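소규모 양팔 로봇 작업대의 예산을 짜는 순서를 정리한다. 대상은 책상 위에 올라가는 크기의 로봇 팔 두 대로 집기, 옮기기, 양손 작업을 시험하려는 연구실이나 교육 기관이다. 산업용 로봇 셀의 도입 절차는 다루지 않는다. 안전 울타리나 설비 인증이 필요한 규모라면 별도의 검토를 받아야 한다.

작성일: 2025년 2월 8일

# 양팔 로봇 작업대 구매 계획 세우기

## 0. 시작하기 전에 정할 것

견적부터 받으면 대개 팔 값만 보게 된다. 우리도 처음에 그랬고, 팔 두 대의 가격을 적은 표를 제출했다가 되돌려 받았다. 표에는 작업대도, 전원도, 배선 자재도, 예비 부품도 없었다. 다음 네 가지를 먼저 문장으로 적는다.

- 어떤 물건을 다루는가. 가장 무거운 것과 가장 작은 것을 각각 하나씩 적는다.
- 두 팔이 동시에 같은 물건에 닿아야 하는가, 아니면 번갈아 써도 되는가.
- 하루에 몇 시간 돌리는가.
- 장비가 멈췄을 때 며칠까지 기다릴 수 있는가.

네 번째 항목이 예비 부품 예산을 결정한다. 하루도 멈추면 안 되는 과제와 2주쯤 쉬어도 되는 수업용 장비는 구매 목록이 다르다.

## 1. 예산 항목 나누기

항목은 여섯 개로 나눈다. 더 잘게 나누면 견적을 비교하기 어렵고, 더 크게 묶으면 빠진 것을 찾기 어렵다.

| 항목 | 포함되는 것 | 배분 비율 |
|---|---|---|
| 로봇 팔과 그리퍼 | 팔 두 대, 끝단 그리퍼, 기본 케이블 | 40% |
| 작업대와 구조물 | 프로파일, 상판, 벽면 패널, 체결 부품 | 15% |
| 제어와 전원 | 제어용 PC, 통신 보드, 전원 공급 장치 | 20% |
| 카메라와 조명 | 고정 카메라, 거치대, 조명 | 10% |
| 예비 부품 | 액추에이터, 케이블, 그리퍼 손가락 | 10% |
| 설치와 운송 | 운송비, 조립 인건비, 폐기물 처리 | 5% |

비율은 우리 기준이다. 제어용 PC를 이미 가지고 있다면 제어 항목을 줄이고 그만큼 예비 부품에 더한다. 팔 항목을 늘리는 것은 권하지 않는다. 팔을 한 등급 올리면 전원 용량과 상판 강성도 같이 올라가서 다른 항목이 따라 늘어난다.

## 2. 팔과 그리퍼 고르기

### 2.1 가반 하중

제품 사양의 가반 하중은 보통 그리퍼를 제외하거나 특정 자세에서 측정한 값이다. 견적 요청서에 다음 문장을 넣는다.

> 그리퍼를 장착하고 팔을 최대로 뻗은 자세에서 연속으로 들 수 있는 무게를 기재해 주십시오.

답변이 오지 않으면 한 번 더 묻는다. 두 번째에도 값이 오지 않은 제품은 비교표에서 뺀다.

### 2.2 도달 거리

두 팔을 마주 보게 놓을 때는 도달 거리가 겹치는 구간이 실제 작업 영역이다. 팔 하나의 도달 거리만 보고 상판 크기를 정하면 가운데에서 두 그리퍼가 닿지 않거나, 반대로 팔꿈치가 벽에 걸린다. 종이에 베이스 위치 두 곳을 찍고 컴퍼스로 원을 그려 보면 충분하다. 높이 방향은 옆면도를 한 장 더 그린다.

물건을 한 손에서 다른 손으로 넘기는 작업이 있으면 두 그리퍼가 중앙에서 만나는 자세를 반드시 확인한다. 이때 손목 관절이 한계 각도에 가까우면 작업이 되더라도 불안정하다.

### 2.3 그리퍼

그리퍼는 팔과 같은 업체에서 사는 편이 편하다. 통신 규격이 같고 설치 구멍이 맞는다. 다른 업체 제품을 붙일 때는 어댑터 판 가공비와 추가 케이블 값을 그리퍼 가격에 더해서 비교한다. 손가락 부분은 소모품으로 분류한다. 처음 주문할 때 여분을 함께 산다.

## 3. 견적 받기

견적은 세 곳에서 받는다. 우리는 Ulteo, Bresby, Patrício 세 곳에 같은 요청서를 보냈다. 요청서는 한 장으로 하고, 조건이 바뀌면 세 곳 모두에 다시 보낸다. 한 곳에만 구두로 조건을 바꿔 알리면 비교가 되지 않는다.

요청서에 넣을 내용은 다음과 같다.

1. 품목과 수량. 팔, 그리퍼, 케이블, 전원을 각각 별도 줄로 적는다.
2. 납기. 발주일 기준 일수로 받는다.
3. 케이블 길이. 기본 길이와 연장 가능한 길이를 둘 다 받는다.
4. 보증 범위. 그리퍼 모터와 케이블이 보증에 들어가는지 따로 묻는다.
5. 예비 부품 단가. 본체와 함께 살 때와 나중에 살 때의 가격을 모두 적게 한다.
6. 견적 유효 기간과 결제 통화.

받은 견적은 그대로 비교하지 말고 1번 표의 여섯 항목에 맞춰 옮겨 적는다. 옮겨 적다 보면 빈칸이 나온다. Bresby의 첫 견적이 가장 낮았으나 전원과 케이블이 빠져 있었고, 채워 넣은 뒤에는 순위가 바뀌었다. 견적과 발주 기록은 Clerkora에 품목별로 등록했다. 스프레드시트로 해도 되지만 파일은 하나만 둔다.

해외 업체라면 관세, 부가세, 통관 수수료를 별도 줄로 둔다. 결제 시점의 환율은 알 수 없으므로 해외 결제분에는 여유 금액을 붙인다. 이 금액은 다른 품목으로 돌려 쓰지 않는다.

## 4. 작업대와 구조물

### 4.1 상판

상판은 평평하고 흔들리지 않으면 된다. 비싼 재질일 필요는 없다. 다만 카메라로 물체를 인식할 계획이면 무늬와 광택을 미리 정한다. 무늬가 있는 상판은 실제 가정이나 사무실 환경에 가깝고, 단색 상판은 물체를 분리하기 쉽다. 두 조건을 다 시험하려면 상판을 두 장 사지 말고 그 위에 덮는 시트를 여러 장 준비한다.

벽면도 같은 원칙이다. 무늬가 있는 벽지를 패널에 붙이면 값이 싸고 교체가 쉽다. 벽지는 같은 무늬를 나중에 구하지 못할 수 있으니 여분을 한 롤 둔다.

### 4.2 베이스 고정

팔 베이스는 상판에 직접 볼트로 박는 방법과 알루미늄 프로파일에 고정하는 방법이 있다. 위치를 나중에 조정할 가능성이 있으면 프로파일을 쓴다. 홈을 따라 밀어서 간격을 바꿀 수 있고, 상판에 구멍이 남지 않는다. 단점은 체결 부품 값이다. 너트와 볼트, 브래킷을 따로 세면 예상보다 금액이 크다. 부품 목록을 만들 때 프로파일 길이만 적지 말고 체결 부품을 한 줄씩 적는다.

프로파일은 절단 주문이 가능한 곳에서 산다. 직접 자르면 단면이 고르지 않아 직각이 맞지 않는다.

### 4.3 배선 덕트

배선 덕트는 작업대 앞이나 뒤에 전폭으로 하나를 둔다. 측면에 구멍이 난 슬롯형을 고르면 케이블을 중간 어디서든 뺄 수 있다. 덕트의 단면적은 현재 케이블의 두 배로 잡는다. 카메라나 조명이 추가되면 금방 찬다.

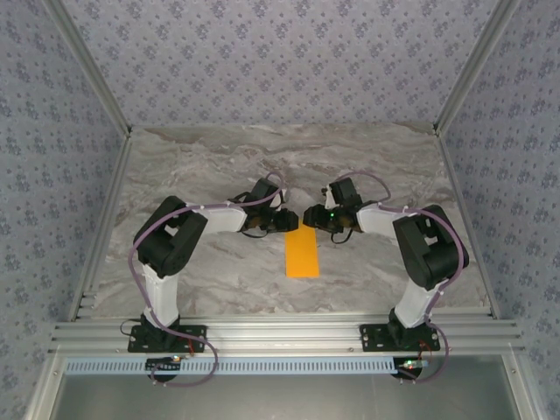
팔을 따라 올라가는 케이블은 관절이 움직일 여유를 두고 길이를 정한다. 너무 짧으면 커넥터에 힘이 걸리고, 너무 길면 그리퍼 앞으로 처져 물건에 걸린다. 주문 전에 관절을 끝까지 편 자세에서 필요한 길이를 계산하고 그보다 한 단계 긴 규격을 산다. 남는 길이는 덕트 안에서 정리한다. 케이블 색은 팔과 전원, 통신을 구분할 수 있으면 어떤 색이든 상관없지만, 한 번 정한 색은 예비품에도 똑같이 적용한다.

통신 보드는 손이 닿고 표시등이 보이는 곳에 둔다. 상판 아래 깊숙이 넣으면 보기에는 깔끔하나 점검할 때마다 작업대를 들어내야 한다. 보드 고정용 부품도 목록에 넣는다.

## 5. 전원과 제어

전원 공급 장치는 모든 관절이 동시에 움직일 때의 최대 전류를 기준으로 고른다. 평균 전류로 고르면 두 팔을 같이 움직일 때 전압이 떨어지고, 통신 오류처럼 보이는 증상이 생긴다. 원인을 찾는 데 시간이 걸리므로 이 항목은 아끼지 않는다.

팔마다 전원을 따로 두는 것도 방법이다. 한쪽이 고장 나도 다른 쪽으로 한 팔 시험을 계속할 수 있다. 비상 정지 스위치는 두 팔의 전원을 한 번에 끊도록 배선한다. 스위치 위치는 작업자가 앉은 자세에서 손을 뻗어 닿는 곳으로 한다.

제어용 PC는 카메라 수에 맞춰 고른다. 팔 제어 자체는 큰 성능이 필요하지 않다. USB 포트 수보다 USB 컨트롤러가 몇 개로 나뉘어 있는지를 확인한다. 카메라 여러 대가 한 컨트롤러에 몰리면 영상이 끊긴다.

## 6. 예비 부품

예비 부품은 처음 발주에 포함한다. 우리 목록은 다음과 같다.

- 그리퍼용 액추에이터 두 개
- 어깨 관절용 액추에이터 한 개
- 그리퍼 손가락 네 벌
- 팔 케이블 좌우 각 한 벌
- 통신 보드 한 장
- 볼트와 너트 규격별 한 봉지

어깨 액추에이터는 단가가 높아서 빼자는 의견이 있었다. Keabetswe Visser가 납기를 확인한 결과 20일이어서 목록에 남겼다. 납기가 짧은 부품이라면 빼도 된다.

## 7. 일정

발주는 한 번에 하지 않고 두 차례로 나눈다. 1차에는 납기가 긴 팔, 그리퍼, 예비 액추에이터를 넣는다. 2차에는 프로파일, 상판, 덕트, 벽면 자재를 넣는다. 구조물은 팔의 정확한 베이스 치수를 도면으로 받은 다음에 확정한다. 우리 계획에서는 2차 발주가 3월이다.

검수는 도착 당일에 한다. 상자 수를 확인하고, 팔 하나씩 전원을 넣어 관절이 전 구간 움직이는지 본다. 두 팔을 동시에 연결하는 것은 각각의 확인이 끝난 뒤다. 이상이 있으면 포장재를 버리지 말고 업체에 먼저 알린다.

담당은 다음과 같이 나누었다.

| 업무 | 담당 |
|---|---|
| 요구 사항 작성, 최종 승인 | Heloísa Dantas |
| 견적 요청과 비교표 | Jucélia Queiroz |
| 구조물 도면과 부품 목록 | Samuele Sala |
| 전원, 배선, 예비 부품 | Keabetswe Visser |
| 입고 검수 | Fletcher McKinnon |

견적 비교와 입고 검수는 다른 사람이 맡는다. 같은 사람이 맡으면 빠진 품목을 기억으로 채워 넣고 지나가는 경우가 있다.

## 8. 발주 전 확인 목록

- [ ] 여섯 항목 모두에 금액이 있다
- [ ] 케이블과 체결 부품이 별도 줄로 있다
- [ ] 전원 용량을 최대 전류로 계산했다
- [ ] 두 팔의 작업 영역이 겹치는 구간을 도면에 표시했다
- [ ] 비상 정지 스위치가 부품 목록에 있다
- [ ] 보증에 그리퍼가 포함되는지 서면으로 받았다
- [ ] 해외 결제분에 환율 여유를 두었다
- [ ] 견적 유효 기간이 발주 예정일보다 길다

확인이 끝난 목록은 발주서에 첨부한다. 발주 후에 품목이 바뀌면 목록을 고치지 말고 변경 내용을 아래에 한 줄씩 덧붙인다. 변경한 사람의 이름과 금액 차이를 같이 적는다.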